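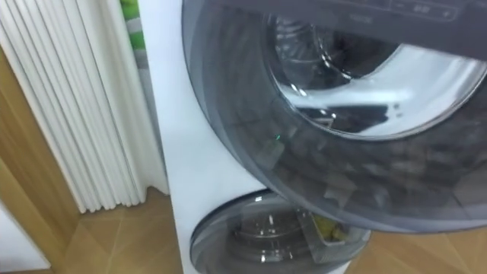 Llinos Pritchard

2026年9月15日(火) 洗濯室

朝から二槽式ドアの洗濯機まわり。上下に丸いドアがひとつずつ付いた白い前開きの機械で、以下では上を「上段」、下を「下段」と書く。先週のメモでは「大」「小」と書いていたが、同じもの。

今日の目的は、布見本の洗い試験を始める前に機械の状態を揃えておくこと。前回の試験では白い綿布に薄い灰色の筋が出た。布のせいか機械のせいか分からないまま終わったので、今回は先に機械側を片付ける。

9:10 上段から。ドアの縁は黒っぽい半透明の樹脂で、艶があるぶん指の跡と拭き筋が目立つ。最初にマイクロファイバーの布で乾拭きしたら、かえって静電気で糸くずを呼んだ。固く絞った綿布で一方向に拭き、あとから乾いた布で追うほうがきれいに仕上がる。洗剤は使っていない。前にガラス用のスプレーを縁に吹いたとき、曇りが残ってなかなか取れなかった。

9:25 上段のガラス窓。内側の下のほうに白い輪が残っていた。クエン酸水(水1リットルに小さじ2)を布に含ませて5分当て、水拭き。一度では取れず、二度目で指に引っかからなくなった。

9:40 上段のゴムパッキン。折り返しをめくって奥まで拭く。布に灰色のぬめりが付いた。前回の筋と色が似ている。拭き取った布は袋に入れて棚の二段目、ラベルは「397」。前回の綿布も同じ袋に入れてあるので、比べたい人はそこを見てほしい。色が似ているだけで、これが原因だとはまだ言えない。

10:05 下段。ドアが低いので膝をつく。床用のマットを持ってくればよかった。やることは上段と同じだが、ドラムが小さくて手首の角度がきつい。柄の付いたスポンジを使う。下段のパッキンは上段ほど汚れておらず、布に付いたのは糸くずだけだった。使用回数が少ないからだろう。

10:30 上段、空運転一回目。温度50度、洗剤なし。縁の小さな緑のランプが点いているのを見てから開始。操作パネルの印字は薄暗いと読みづらいので、早見表を作って壁に貼ることにした。下書きは机の上。記号の意味を知っている人は書き足してください。

11:20 一回目終了。窓の内側に細かい泡が残る。前に使った洗剤がどこかに溜まっているらしい。同じ設定でもう一回。

12:15 二回目終了。泡なし。ドアを開けたまま昼休み。

13:10 試し洗い。白い綿布、30センチ角を4枚。洗剤はSirnuraの液体、規定量の半分。Bowenの粉末も候補だったが、溶け残りと汚れの区別がつかなくなるので今回は見送り。布の角に糸で印を付けた。赤い糸は色が出るかもしれないと思い、全部白糸にして結び目の数で区別する。

14:05 取り出し。4枚とも筋は見えない。ただし窓際と蛍光灯の下では見え方が違うので、乾いてからもう一度見る。結び目3つの布だけ端が少しほつれていた。縫いが甘かっただけだと思う。

14:30 下段でも同じことをするつもりだったが、綿布が足りない。Urasskaに追加を注文済み。届くまで下段は使わないでほしい。使う必要があるときは、何を洗ったかをこのページの余白に書いておくこと。

15:00 乾いた布を窓際で確認。筋なし。一度きれいに出ただけなので、同じ条件であと二回は繰り返す。

気付いたこと
・使ったあとドアを閉め切っている日がある。パッキンの水気が抜けないので、しばらく開けておく。通路側に張り出すので、開けている間は台車を壁際に寄せる。
・機械の左側面にテープの糊跡があった。消しゴムで取れた。側面にメモを貼るのはやめて、壁のボードを使う。
・糸くず受けの掃除は記録がまちまち。次から日付と名前を書く。
・前回のノート79ページ、水温の欄が空白のまま。Gernauの分の試験だったはず。担当した人は埋めてください。

次回
上段の繰り返し二回。綿布が届いたら下段。パッキンを拭いた布と前回の布を並べて、拡大鏡で繊維の色を見る。クエン酸は残りが少ないので買い足す。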